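Ticket: Order confirmation emails arriving twice, some with the wrong ship date
Product: Brusby Storefront, with Holst mail add-on
Opened by: Damir Krasniqi, Hendovia
Status: Resolved
Priority: Normal

Original report

Hi all! First, I love this software and I've moved our whole hat shop onto it, so please read this as a bug report from a fan. Since the February update, customers who order from us get two confirmation emails. The first looks perfect. The second turns up 5 minutes later with the same order number, but the ship date is one day earlier than it should be.

It doesn't hit every order. Single-item orders paid by card are fine. Orders with a discount code get the double email every time, and I can make it happen on demand, which I'm hoping is good news for whoever picks this up.

Steps:
Add any cap to the cart.
Apply a discount code (any active code will do).
Check out as a guest.
Wait for the first email, then wait 5 minutes.

The test product I've been using is the plain black cap, set up with one size and no variants so there's less to get in the way.

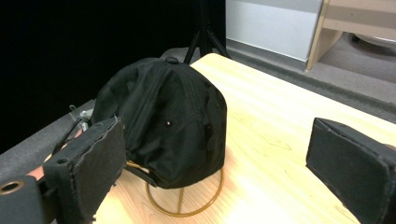 Test product: black cap on wire stand, rear view.

What I expected was one email with the right ship date. What I get is two, and then a very polite customer asking me which one to believe.

Update 1, from Damir

More testing done. I turned off every add-on except Holst and the second email still came. Then I turned off Holst and turned the others back on, and I got one email with the correct date. So it's Holst, or it's something Holst is being told by the store. I'm attaching the mail log as text. Look at the two lines for the same order: the first says "trigger: order.paid" and the second says "trigger: order.updated". I did not update that order. I was making coffee!

I also tried a fresh discount code in case the old ones had picked up some bad setting in the update. Same result.

Support reply

Hello Damir, thank you for such a clear report. We followed your steps on a clean test store and got the second email on the first try. Two questions while we dig in:

What time zone is set under Store Settings, and what time zone is set inside the Holst add-on? They are separate fields.

Do you have "Resend on change" checked on the Holst templates page?

Update 2, from Damir

Oh, this is getting interesting. The store is set to our local time. The Holst field was blank! I don't remember ever seeing that field before, so either it's new or I scrolled right past it when I set things up. And yes, "Resend on change" is checked. I turned it on ages ago so that people would hear from us if I fixed a typo in their address, and it has been a wonderful feature for that.

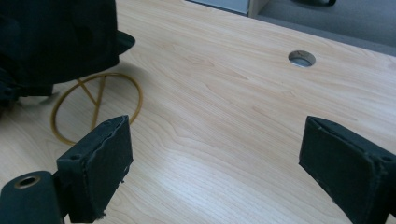 I filled in the time zone, saved, and placed another test order with a code. Still two emails, but now both of them have the correct ship date. Half solved! That makes me think there are 2 bugs here that happened to show up together. The blank time zone would explain the wrong day on orders placed in the evening, and all my first tests were done after 9 p.m. I went back through the log and the few I ran at lunch had the right date in both emails. I should have caught that sooner.

Support reply

You're right on both counts. The February update added the time zone field, and stores that already had the add-on got a blank value, which Holst reads as its own server time. We'll have the next release copy the store's time zone across.

The extra email comes from the discount report. After an order with a code is paid, a background job writes the code's usage total back to the order. Holst sees that as a change and resends. The job runs on a 5-minute timer, so your wait time matches.

Until the fix is out, please go to Holst, Advanced, Ignored Fields and add this line:

discount_usage_total

Leave "Resend on change" checked. Address edits will still send an email.

Update 3, from Damir

Added the line, cleared the cache, waited the full 60 seconds for it to take, and ran the test again. One email! Then I changed the street number on the same order and got a second email with the new address, exactly as I'd want. I ran it again after 9 p.m. and the ship date is right there too.

We have 210 orders with a code going back to the update, and I'd like to write to those customers. Is there a way to export only the orders where Holst sent twice? The Londureck theme gives me a nice order list, but I can't filter it by email count.

Support reply

Yes. Go to Holst, Log, Export, pick "order.updated" as the trigger and set the start date to the day you installed the update. You'll get a CSV with one row per extra email. If you edited any addresses in that period, those orders will be in the file too, so check it against your own notes before you send anything.

Update 4, from Damir

Export worked on the first go, and I only had to take out a handful of address edits. The note to customers is written and goes out tomorrow morning. Please feel free to close this one — and thank you, I learned a lot about triggers! I'll remove the ignored field once the release notes say it's safe.

Ticket closed. Fix scheduled for the next Brusby release.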